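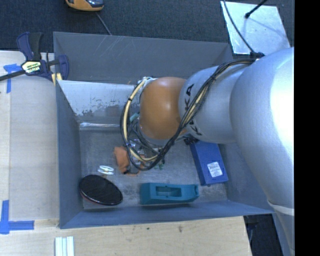
White coating wearing off the sloped panel in my parts bin, repaint it or line it?

Posted in Storage and Organizing, Thu 20 July

terkau_shed

Hi all, hoping somebody has dealt with this before. I have an open-top rectangular bin, gray (well, blue-gray, painted), that I use for a small bunch of odds and ends, the kind of stuff that doesn't have a proper home yet. Inside there's a whitish panel that slopes down from the back so things slide forward and don't pile up in the far corners. Great idea and I love it, except the white surface is going. Up high it still looks okay, but the lower portion has these gray patches where the white has worn away, and every time I look in there it seems a little bigger (could be my imagination, I never took a before photo).

The painted walls are holding up way better. The back one has some light scratches but nothing I'd lose sleep over. I only care about the panel, partly because it looks dingy and partly because small stuff is way easier to spot on white. Dark little parts on a worn gray patch just disappear on me!

There's also a narrow shiny clear-looking strip at the foot of the slope. I don't know if it's meant to be there as a stop or if somebody stuck it down later to cover the gap. I got the bin secondhand so I can't ask.

What I've tried so far: dish soap and a sponge (got some grime off, patches stayed the same), and then a melamine eraser, which I quit after a minute or so because I got worried I was making it worse. I also looked at a can of Drevik appliance enamel at the store and chickened out. Would paint even last on something that gets stuff dragged over it every day? Or do I put a sheet of something on top and forget about it? I'd like to spend under 24 dollars if I can, and I can live without the bin for a weekend but not much longer than that.

hennessy14

Put the eraser down! Those things are basically very fine sandpaper, and if the white is only a thin layer you're helping it along. Stick with soap and a soft cloth from now on.

I went through this with a sorting tray I've had for ages and I did both things, paint first and then a liner, so you can learn from my wasted Saturday. The paint looked beautiful. I cleaned it, scuffed it with fine sandpaper, wiped it down, did three coats of white enamel and let it sit for two days. It looked brand new and I was so pleased with myself. Then I started using it again and within a few weeks it was scuffed in the same exact place, right where everything lands. In fairness I probably rushed it. The can said to leave it 8 days before any rough use and I read that part afterward (of course).

What worked for me was a loose liner. I bought a thin white plastic sheet, the bendy kind they sell for lining drawers and shelves, and cut it to fit the slope. Don't measure once and cut like I did. Make a template out of a cereal box first, lay it in there, trim until it sits flat without bowing up in the middle, and then trace that onto the plastic. I left mine a hair narrow on each side so it comes out easily for washing. Two strips of removable mounting tape along the top edge, nothing at the bottom, and the weight of the stuff keeps it down.

Get a matte one if you can find it. My first piece was glossy and the glare from the overhead light drove me up the wall, I couldn't see a small washer on it to save my life. The matte sheet has been in since October and it has some marks on it now, but I can flip it over when it gets bad. I have enough left on the roll for another one, too.

On the clear strip, I'd leave it alone until you know what it does. Try this: take everything out, put something flat like a coin at the top of the slope and let it go. If it stops neatly against the strip, you want to keep the strip, or the coin will end up wedged underneath the panel. If you do put a liner in, have it end just above the strip. Mine ran too long the first time and small things kept sneaking in behind the curled edge.

mundovden

just flip the panel over if it comes out. mine did. the back was like new

terkau_shed

Thank you both!! So I took everything out last night and dumped it in the blue box that sits in it (which is now a mess of its own, future me can deal with that). The panel does not come out, or at least not without more force than I want to use. I did the coin thing and it stopped at the strip every single time, so the strip stays. I'm going with the matte liner. The cereal box template is cut and it took me three cereal boxes, don't ask. Does the tape leave gunk on the painted part when you peel it?

hennessy14

It hasn't on mine, but pull it slowly, straight down along the surface, and warm it up with a hair dryer if it fights you. I'd stick it to the panel and keep it off the walls anyway. If there's residue, a little cooking oil on a paper towel and then soap gets it off. And wash the panel and let it dry overnight before you tape anything, I've had it let go on me when I skipped that.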